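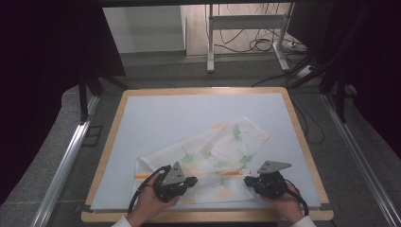 Vendredi, 16 h 30. Journée torchons, ou presque. J'ai repris le motif feuilles, celui avec les formes orange pâle, parce que c'est lui qui m'embête le plus au pliage. Le vert ressemble à du ginkgo (Radwa dit que je vois des ginkgos partout, passons) et le liseré orange, tout fin, me sert de repère : s'il reste parallèle au bord une fois le tissu replié, c'est bon. S'il part en biais, je déplie et je recommence !

Essais du matin : pli en deux, puis encore en deux. Le premier pli va tout seul. Au deuxième, l'épaisseur du dessous glisse et les coins ne tombent plus l'un sur l'autre. J'ai essayé d'aplatir du centre vers les bords avant de replier – nettement mieux, à garder.

Format du lot Skoltau : 552 dans la longueur, en mm, mesuré à plat. La fiche Bedis donne 50 cm tout rond, donc soit ils mesurent après lavage, soit quelqu'un a arrondi très généreusement. Radwa El Sherbiny leur écrit lundi.

Le plateau en bois, je l'adopte. Les coins arrondis n'accrochent pas le tissu et le fond bleu-gris fait bien ressortir le blanc, on repère tout de suite un bord rentré. Par contre le tissu qui vient jusqu'au rebord de devant, ça me fausse l'alignement, il faut que je le remonte avant de commencer et j'oublie une fois sur deux.

À faire :
– repasser la moitié du lot, laisser l'autre froissée, comparer
– retrouver les serviettes Hladun (étagère du fond ? carton Maro ?)
– noter le sens du motif sur la fiche, feuilles vers le haut ou vers le bas, on n'a jamais tranché

Le 242 est mis de côté, couture qui tire dans un angle. Je le garde quand même pour les essais de roulage la semaine prochaine.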